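Walkthru checklist, Jutik building, both floors. Fire exits, cords, extinguishers, kitchen, stairs, storage.
Key: OK / FIX / ASK. Comments go under the item, keep them short.

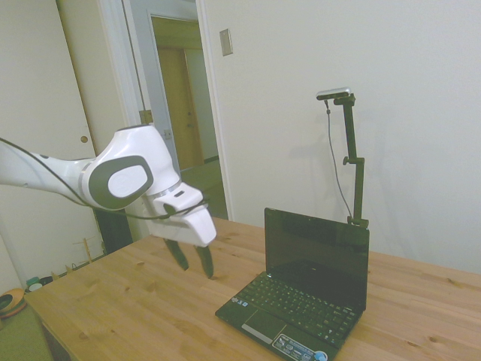
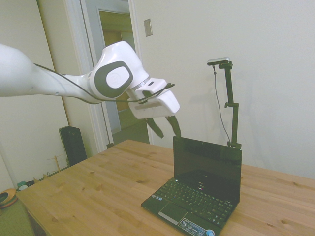
Second floor, wood table with the laptop.

*Page last changed: April 23, 2018 (D. Alemneh)*

## 1. Exits and hallways

- [x] Front door opens full width, no key needed from inside. OK
- [x] Back door, same. OK
- [ ] Side door to the Jevard parking lot. FIX
 - Sticks. Had to use my shoulder. Bottom of door swells every spring, was planed last time and needs it agian.
- [x] Exit signs lit, first floor. OK
- [ ] Exit signs lit, second floor. FIX
 - One by the stairs is dim. Battery test, pushed the button, went out completely. Replace whole unit, not the bulb.
- [ ] Hallway clear. FIX
 - Boxes outside the copy room. Paper delivery. Told them today, moved while I stood there, will be back by next week probably.

## 2. Extinguishers

- [x] All hung, none on the floor. OK
- [x] Pins and seals. OK
- [ ] Tags current. ASK
 - Kitchen tag says inspected September, can't read the year. Water got on it. Sánchez has the service log, ask for a copy.
- [ ] Nothing parked in front. FIX
 - Coat rack, first floor landing. Move it.

## 3. Cords and outlets

- [x] No cords under rugs. OK
- [ ] No power strip plugged into a power strip. FIX
 - Front office. Same desk as last time. Need a longer strip, 14 ft, order from Tekis with the other stuff.
- [ ] Cover plates. FIX
 - Cracked one behind the copier. Screw missing too.
- [x] Panel closed, three feet clear in front. OK
- [ ] Panel labels. ASK
 - Breaker 4 says "lights?" with a question mark. Somebody needs to flip it after hours and write down what goes off.

## 4. Kitchen

- [x] Microwave door closes tight. OK
- [x] Fridge, nothing growing. OK, surprised
- [ ] Toaster. FIX
 - Crumb tray full. Empty it. I emptied it. Still put a sign up.
- [ ] Under sink. FIX
 - Slow drip at the trap, bowl under it. Bowl is not a repair. Work order 2871 put in, no answer yet.
- [x] First aid box stocked. OK
 - Low on the small bandages but passes.

## 5. Stairs

- [x] Handrail tight, both sides. OK
- [ ] Treads. FIX
 - Rubber edge coming up, fourth step from the top. Glue is no good there, had it glued twice. Get the kind with screws.
- [x] Lights on at both ends. OK
- [ ] Nothing stored underneath. FIX
 - Paint cans. Old ones, lids rusted. County drop-off takes them, call first for hours.

## 6. Storage room

- [ ] Top shelf 18 inches below sprinkler heads. FIX
 - Holiday boxes, way too high. Take down one layer.
- [x] Ladder feet and spreaders. OK
- [ ] Heavy stuff low. FIX
 - Case of floor cleaner on the second shelf from top. Who lifts that up there.
- [x] Chemicals labeled. OK
- [ ] Space heater. ASK
 - Found one in back, no tip switch that I can see. Unplugged, took it to my desk. Whose?

## 7. Alarm and drill

- [x] Smoke detectors, test button, all sounded. OK
 - Call the alarm company BEFORE next time. Forgot, they phoned me.
- [ ] Drill. ASK
 - Last one on paper is September. Out in nearly 3000 paces it felt like, the meeting spot is too far. Ask if we can use the near end of the lot instead of the far fence.
- [ ] Map posted by each stair. FIX
 - Upstairs one still shows the old wall. Reprint.

## To do first

1. Exit sign upstairs
2. Side door
3. Stair tread
4. Heater owner

Rest can wait for the next order. Tekis wants the list all at once or they charge delivery twice, so send me anything else you need added befor I call it in. Strip, cover plate, tread edging and the exit unit are on there already.

Didn't get to the roof hatch, no key. Jevard has one, will pick up.

Desta Alemneh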